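# Kitchen-table repairs for political pamphlets

Notes revised 9/4/25, Yutong Cheng

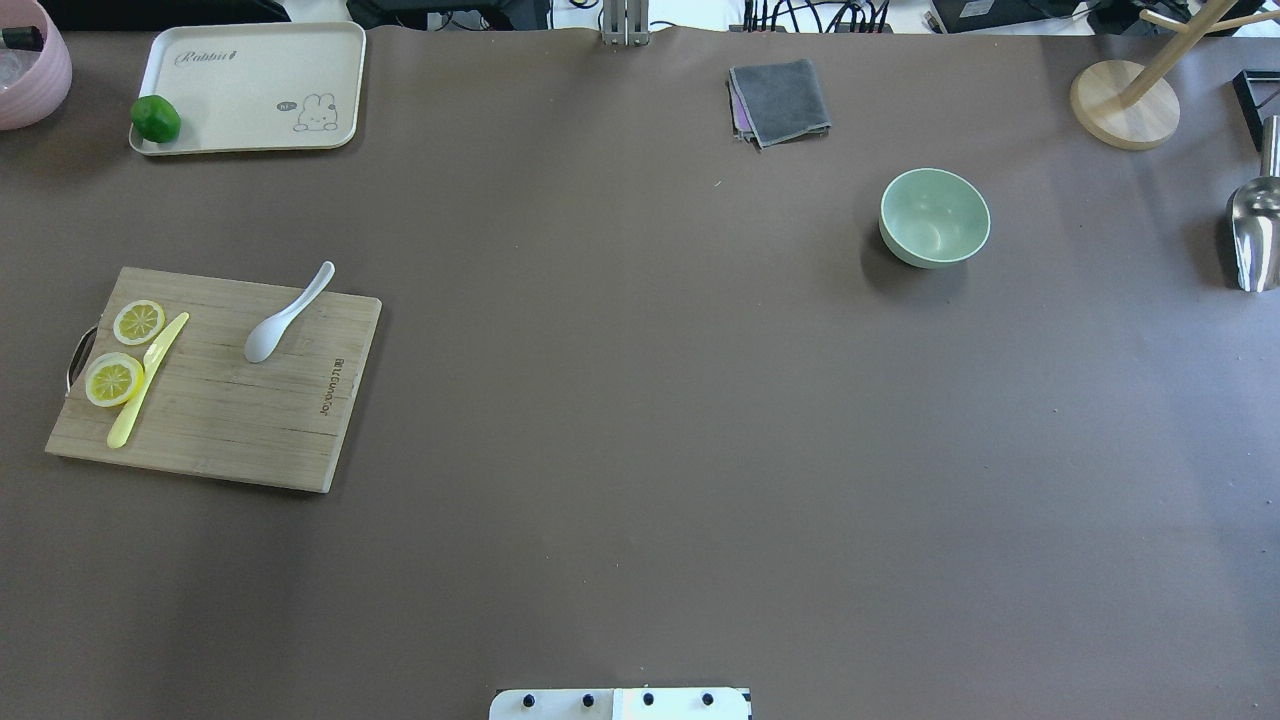

*Two lemon slices and a plastic knife on a bamboo cutting board.*

These tips cover strike bulletins, party programs, tenant newsletters and other stapled political printing on cheap paper. They were worked out on the Brarkside collection, 593 items, mostly from the rent campaigns and the union locals that backed them. They don't cover bound books, photographs or anything with wax seals.

## Before starting

Clear the table and wash and dry your hands. Skip hand cream. Cotton gloves snag on torn edges and are not needed for paper.

Write the item number on the folder in pencil. Never write it on the pamphlet, even on the back cover. If a branch stamp, dues mark or handwritten note is present, record it on the folder as well. Marginal notes are often the only evidence of which faction within a branch was reading what.

## Rusted staples

1. Lay the pamphlet open at the center spread.
2. Slide a strip of thin polyester film under each staple leg.
3. Lift the legs with a dull knife or a microspatula until they stand upright.
4. Turn the pamphlet over and ease the staple out from the spine side.

Don't use an office staple remover. It tears the fold. Brush off loose rust with a soft, dry brush and leave the stain alone. Lemon juice and household rust removers leave acid in the sheet.

Sew the fold back together through the old holes with linen thread, using a plain pamphlet stitch. Items that won't be handled can stay unsewn in a folder.

## Tears

Use wheat starch paste and a light repair tissue. I use the Koton tissue in the thinner weight, torn along a wet line so the edge feathers. Brush paste on the tissue, lay it over the tear, and cover it with nonwoven polyester and a blotter. Put a flat weight on top. Change the blotter after ten minutes, then leave the repair overnight.

Test inks first. Touch a damp cotton swab to one letter in a corner and blot it. Red headline ink bleeds more often than black, and the purple of spirit-duplicated leaflets nearly always does. If anything transfers, stop and sleeve the item as it is.

Old cellophane tape is a separate problem. If it has dried and lets go by itself, lift it off. Otherwise leave it in place.

## Posters and broadsides

A folded broadside can be flattened if the ink passes the swab test. Leave it folded in a closed plastic box with a tray of damp blotter beneath a rack, and check it every hour. Unfold it when it relaxes, then press it between dry blotters. Anything left damp over 2 days will grow mold.

## Storage

- Folders: acid-free, buffered, 200 gsm. Lighter stock sags in an upright box.
- Boxes: the Wudwood flat box fits most bulletins without trimming the folder.
- Newsprint: keep it away from everything else, with a buffered sheet between issues.
- Location: an interior closet shelf. Avoid the attic, the basement and any outside wall.

File by issuing body first, then by date. Sorting by topic seems easier but breaks up runs, and a run is what shows a position changing - the Cárdenas Tenants' League dropped its demand for municipal ownership between one October bulletin and the next, with no announcement in either. Undated items go at the back of the run, with any guess at the year penciled on the folder in brackets.

Duplicates are worth comparing before one is given away. Reprints were sometimes reset, and the price, the printer's line or the last paragraph may differ.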